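We use cookies to keep you signed in and to remember your ticket filters. By continuing you agree to our cookie policy. Accept / Manage settings

Ticket 2924: Left wrist tracker drops out when I bend down (comparing two handheld grippers)
Product area: Wrist tracking / marker straps
Status: Open, waiting on customer
Priority: Normal

Original message

Hello support team, and thank you in advance for your patience, because I know I tend to write long tickets and this one is going to be no exception!

We are a small group trying out two handheld grippers side by side, the Sonach and the Kindatham, before we decide which one to order more of. Both are worn the same way, with the fuzzy wrist straps and the square markers, and both go through the same Irari controller, so in theory the only thing that changes between sessions is the gripper itself. We do household chores with them (tidying, moving light furniture, picking up cables, wiping things down) and then look at how clean the wrist tracks come out.

The Sonach has been lovely to work with. It is light, the trigger is soft, and my hand doesn't ache afterward. But the left wrist keeps vanishing from the track whenever I reach toward the floor. It goes for a second or so, comes back in the wrong spot, and then slides over to where it ought to be. The right wrist does it too, but far less often. With the Kindatham I see the same thing but milder, and I can't tell whether that's the gripper or just me moving more slowly because it is heavier.

Things I have already tried, in the order I tried them:

- Restarted the controller and the head camera, in both orders
- Swapped the left and right straps (the dropouts stayed on the left)
- Wiped the markers with a dry cloth
- Updated the Irari firmware to the version your page listed in September
- Re-ran the room calibration twice, once with the curtains closed

I'd be so grateful for any ideas. I really would like to give the Sonach a fair chance.

Reply from Shehu support

Thank you for such a thorough write-up, it saves us all a lot of back and forth. The fact that the trouble stayed on the left after you swapped straps is very useful and makes a bad marker panel unlikely.

Could you tell us three things, please? First, what exposure the head camera is set to. Second, how the gripper wire is routed from your wrist, and whether it can pass in front of a marker when your arm hangs down. Third, what sort of room you are in, and in particular whether there is anything shiny at about knee height. Polished metal can give the tracker a second, warped copy of a marker, and the "wrong spot, then slides over" behavior you describe sounds a good deal like that.

It would also help to have the same short routine done with each gripper, at the same speed if you can manage it. Twenty-three reaches is what we use here, simply because that's how long our checklist came out.

Customer reply

Thank you, that was quick! Let me take your questions one at a time.

Exposure was on automatic. I have now fixed it by hand at setting 300, and the hand blur is a bit better, though a fast reach still smears.

The wire on the left I had never given a moment's thought to. I'd been letting it hang in a loop, so when I bend over it is free to swing wherever it likes. I have clipped it along the outside of my sleeve for the next round.

As for the room, well, you may be on to something. We work in the sitting area, where there is a round marble-look table on a shiny gold cone of a base, right next to the armchair I use for most of the reaching tasks. I must have walked past that base all month without once thinking of it as a mirror.

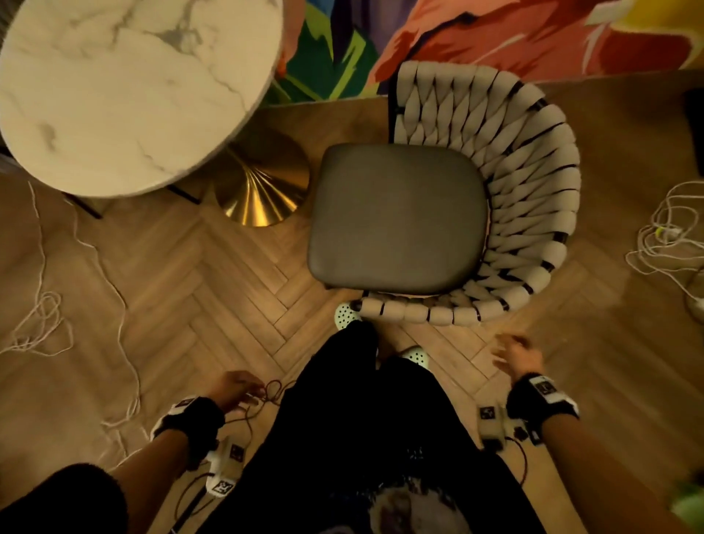

So I did your 23 reaches with each gripper, first with the base bare and then with an old gray blanket wrapped around it. With the base bare, the Sonach lost the left wrist again and again, and the Kindatham did so now and then. With the blanket on and the wire clipped, the Kindatham had no dropouts at all and the Sonach had 2, both during quick reaches toward the front of the chair. I'm thrilled, truly, but I changed the blanket and the wire together, so I can't say which one did the good. That was silly of me and I'll redo it properly.

One more question while I have you. Is there a shorter wire for the Sonach? Even clipped, there is enough slack to catch on the chair, and I would feel better with less of it near my feet and the other cables on the floor.

Reply from Shehu support

That is a big improvement, and please don't worry about the two changes at once, we do it here as well. When you repeat it, leave the wire clipped throughout and only take the blanket on and off. Keep the exposure where you have it.

There is a short wire for the Sonach and we can put one in the mail. Please confirm the delivery address on your account page and tell us whether you'd like one or a pair. We will leave this ticket open until your next set of reaches comes in.

Last updated: 11/12/2025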